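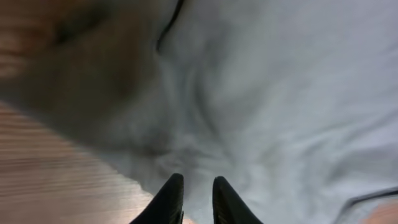
LINLEY, December

I started keeping a list of things I'd stopped fixing. It was meant to be a short list. By the time I got to the toaster, the good umbrella and the winter coat with one working zipper, I was on my second sheet of paper and a little ashamed of myself.

My grandmother would have had all of it done in a weekend. She darned socks while she watched the news and she could hem a pair of pants without looking down. I inherited her sewing box (a cookie tin, naturally) and have opened it maybe once a year, usually to look for a safety pin.

So this fall I went looking for people who still mend for a living, and the first one I found was a short walk from my apartment. El Fassi is a narrow shop between a bakery and a place that sells phone cases, and I must have passed it over 1,000 times. Chaimae El-Sayed runs the counter. I handed her the coat and she worked the zipper up and down, frowning.

"The zipper's fine," she told me. "It's the slider. You were going to throw this out?"

I was, a bit! She charged me less than I'd paid for lunch.

I went back the next week with a skirt, and then with a bag, and then with nothing, just to sit on the stool by the door and ask questions. Chaimae learned the work from her uncle and she has strong opinions about thread. Cheap thread makes her sigh. So do jeans with too much stretch in them, because the patch holds and the cloth around it gives up. Her busiest weeks come right before the holidays, when everyone remembers the dress at the back of the closet.

She sent me across town to see Juraj Jurčo, who resoles shoes and doesn't much like talking while he does it. His shop smells of glue and coffee. He had 241 pairs waiting when I came by — he keeps the tickets in a ledger and showed me the number with what I think was pride, or possibly despair. Some of those shoes have been there for two years. He won't give them away. People come back, he says, and when they do they're always in a hurry.

I asked him which shoes were worth saving and he pointed at my feet and shook his head. Fair enough. I've since bought a pair he approves of, secondhand, and he's already put new heels on them.

I've also had a go at it myself, with mixed results. The umbrella is beyond me. The toaster needed its crumb tray emptied, and I'm not going to say any more about that. But I darned a sock last night, following a diagram in an old library book, and it only took me most of a movie. There's a lump under the big toe. I'm wearing it now.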